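How many grasp examples before I retrain? Bin picking, mixed toys
Posted in Robotics and Automation Help 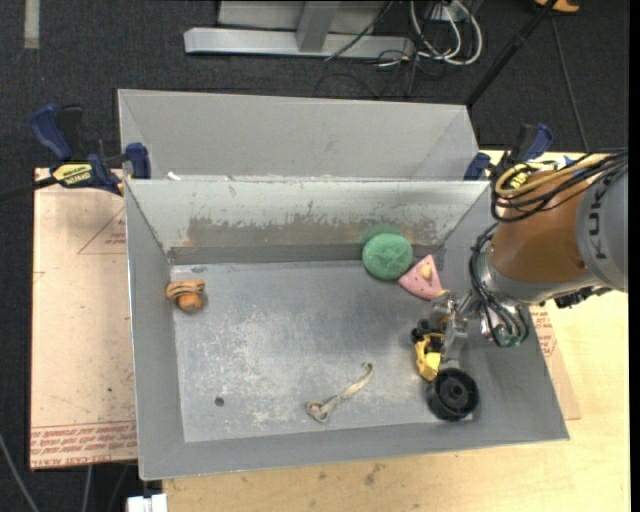
Kenji Lindgren wrote under the title that the number matters less than how the objects were lying when each pick was recorded, and asked for the counts per object before he would guess at anything. I have added them further down.

The task is simple. The arm picks one object out of the front bin and puts it in the bin behind it, then goes on until the front one is empty. Both bins are gray metal and the front one has a bar clamp near each upper corner. I am collecting demonstrations by hand control and training a policy on them. So far I have 190 recorded picks. The model does well on the green round thing and the pink wedge. It does badly on the beige twisted strap, and it is hit or miss on the black wheel when the wheel ends up close to a wall.

Counts: 115 of the 190 are the green one and the wedge together. The strap has 12. The wheel has 18. The rest is split between the other toys.

What I want to know is whether I should keep recording everything the same way until I have a few hundred more, or stop and only record the hard ones. I also have recordings where I missed the first time and tried again. I kept those in a separate folder called Ban and have not used them.

Abenezer Chala

Sun-ja Tak

Your counts answer most of it. More than half of your data is two objects that it can already pick. Stop recording those by themselves. I would do the next batch like this:

Start every episode with all the objects in the bin, shaken up, and pick the strap or the wheel first. The easy ones stay in as clutter, so the model still sees them.

For the strap, change how it lies each time. Straight, bent, across a corner, half under something else. Twelve examples of a soft object is close to nothing, even if they are all clean. A rigid toy has a few resting poses. A strap has as many as you care to make.

For the wheel, record the wall cases on purpose. Put it against each of the four walls and in each corner. With sloping walls the gripper has to come in at a different angle than it does in the middle of the bin, and your model can't guess that from picks in the open.

Keep the old picks. When you train, sample by object so the strap shows up as often as the wedge. Then test on layouts you set up ahead of time and wrote down, the same ones after each retrain. If you just throw the objects in and watch, you will fool yourself. I did for most of March.

About the Ban folder: use the retries, but cut out the miss. Keep the part from just after the fingers close on nothing up to the good grasp. That teaches it to back off and go again. If you leave the miss in, it learns the miss too.

Bit-na Gil

just get more data. we had the same problem at Gromira and it went away after we had more

Bit-na Hyun

Agree with Sun-ja Tak on most points — I would only be careful with picking the hard objects first every time. If the strap is always picked from a full bin, the model never sees it as the last object left. Mix the order. I roll a die.

Two other things to check before you record more.

Look at the floor of your bin. It has a lot of pale scratches and worn patches, and a beige strap is not far from that in color. If you train on camera images, play back some failed strap picks and see whether the arm goes to the strap and fumbles or goes to a bare patch. In the first case you need more grasps. In the second case it isn't finding the object, and you want more variety in lighting and in where the strap lies on the floor.

Also write down who did the driving. We had two people recording and one always came in from the left. The policy would start one way and switch halfway down. Pick one habit for each object and stick to it, at least until the simple version works.

If you change the bin or move the clamps, start a new folder and note it. You will want to know later which picks came from which setup.

Abenezer Chala

Thanks. I played back nine of the failed strap picks and in six of them it goes down on bare metal, so it looks like the second case. I will record strap and wheel only for the next batch, with the full bin and mixed order, and cut the retries the way Sun-ja Tak described. Will post the new counts here when it has trained.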